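Macarena Escobar
@macaescobar_m

A thread about speaking on the telephone in a language that is not your own. I have done it for my work for six years and I was afraid of it for the first four. Maybe it helps someone who is starting now.

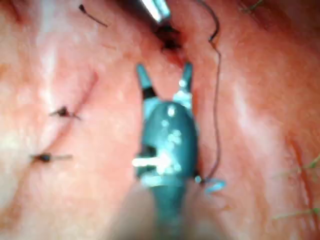
3/29/17 · 4 min read

When I came to Mallberg I could read English very well. I could write a good letter. Then in my first week at Nerkomex the telephone rang on my desk and I let it ring until it stopped. I pretended to look for a paper.

On the telephone you lose the face. I did not know how much I was listening with my eyes. In a meeting I could see if a person was making a joke. On the line it is only the voice, and often the voice is in a car.

The first thing that helped me was a card. I wrote on it the sentences I always needed and I put it beside the phone. "Could you say the last part again, please?" "Let me read that back to you." "Who should I say is calling?"

I still have this card. It has coffee on it and the last line is impossible to read, but I know what it says.

Please notice that the first sentence is "the last part." If you say only "Can you repeat?" the person repeats everything, from the beginning, and louder. If you say which part you lost, they give you only this part.

Even better is to repeat what you did understand and stop where you got lost. "You need the invoice for August, and it should go to...?" Almost everybody finishes the sentence for you, without any effort.

Now the numbers. Numbers are the worst. I can discuss a contract for an hour, but give me a long number quickly and my head goes back to Spanish.

A true story. A customer ordered 48 boxes and I wrote 84. In my language we say the tens first also, so I have no excuse, I was just nervous. My colleague Ans Declercq told me that in Dutch it is the other way, eight and forty, and she makes this mistake even when she is calm.

Since then I say every number two times, once as a number and once in single digits. "Forty-eight. Four, eight." For the reference 1427 I say "one, four, two, seven" and never "fourteen twenty-seven," which some people like but I do not trust.

Also fifteen and fifty, thirteen and thirty. Natives confuse them too on a bad line. You can ask "one-five or five-zero?" and it sounds professional, like a pilot.
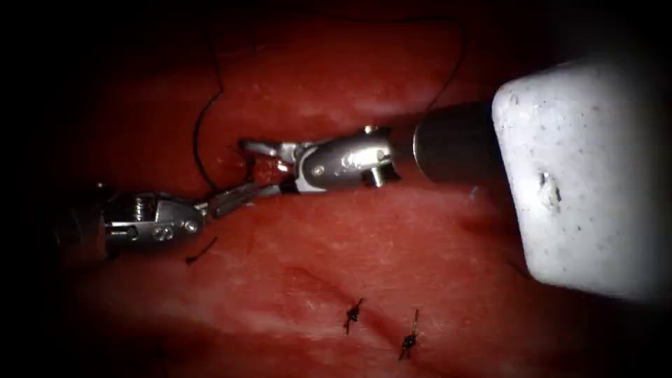
Spelling is the other big problem. My letters E and I were always mixed, and my surname has an E in it, so you can imagine. I was "Iscobar" in the files of two suppliers, and one of them still sends me a calendar with that name.

You do not have to learn the alphabet of the pilots by heart. "E as in egg" is enough. But prepare your words before! One time I needed a word for G, and the only word that came to me was "gnome." The gentleman was silent for a while.

For your own name and your street, practice until it is boring. I live on Mansilla, and I can now spell it while I am cooking.

About small talk. In the beginning I went directly to the business, and I thought this was polite, because I did not take people's time. Mercy Kimaro, who had the desk across from me, explained to me that I sounded angry.

So I learned three openings. How is your day going, how is the weather over there, did you have a good weekend. I found them silly — I confess I still find the second one a little silly — but the person relaxes and then speaks slower, so it is good for me too.

Ending the call was even more difficult. In English the end is long. "All right then." "Okay, great." "Thanks so much." "You too." "Bye." "Bye-bye now." I used to hang up after the first "all right." I am sorry to all these people.
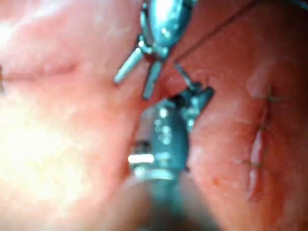
Voicemail deserves its own post. Write it down first. Read it aloud one time before you call. Say your phone number slowly, as if the other person is writing it with a bad pen, and say it again at the end.

And listen to your own greeting! Mine said for a whole year "I am not here at the moment, please leave me." My friend Josefina Salinas heard it and did not tell me, she only called again so she could hear it one more time.

Somebody asked me what to do with accents. I don't have a trick. The radio helps, the kind where ordinary people call in to complain about parking. I understood very little the first month, and then I had opinions about the parking.

Someone else asked if you should say at the start that English is not your first language. I used to do it. Now I do it only if the other person speaks very fast, and I say it like information, not like an apology.

If you have also a card next to your phone, please tell me what is written on it. I am making a new one and there is still space on the back.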